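4.3 Recording your first set of examples

By now both arms should be bolted to the rail and talking to the Nulwood recorder. If they aren't, please go back to 4.2 – it's well worth the extra half hour, and the steps below will only frustrate you otherwise.

1. Lay one flat item on the tabletop, somewhere both grippers can get to without stretching. A picture card is a lovely thing to begin with.

2. Check for a green light at the wrist of each arm, and make sure the cables have enough slack to follow the arms up and down.

3. Press Record, wait for the tone, and guide the arms through the task at a calm, even pace.

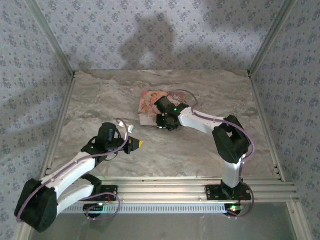
Figure 11. Right gripper lowered onto a picture card.

4. Press Stop, then Keep or Discard. Do keep the slightly clumsy tries, as long as the task got finished. The model learns a good deal from small corrections, and a set made up only of perfect runs tends to leave it helpless the first time something slides.

5. Move the item a little, turn it a little, and go again. We suggest 40 runs before your first training pass and 70 before you change to a new item.

Note: Wrist views are saved alongside the fixed view, and you should look through a few of them after every 9 runs or so. 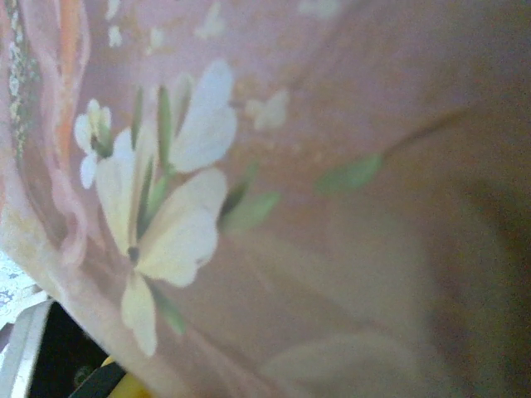 Close up, a printed pattern can go very soft, and one side may be a good deal darker than the other. A bit of that is fine and even useful. If every run in a set is blurred from start to finish, though, clean the lens and see 6.1 for the focus setting.

Caution: Keep your hands off the tabletop while the record tone is sounding. To reach in, press Pause first and wait until both arms have settled.

6. Name the set and save it. Mercy Mugo, who put together the Prunmont sets, likes to put the item first and the operator second, and we've happily copied her ever since.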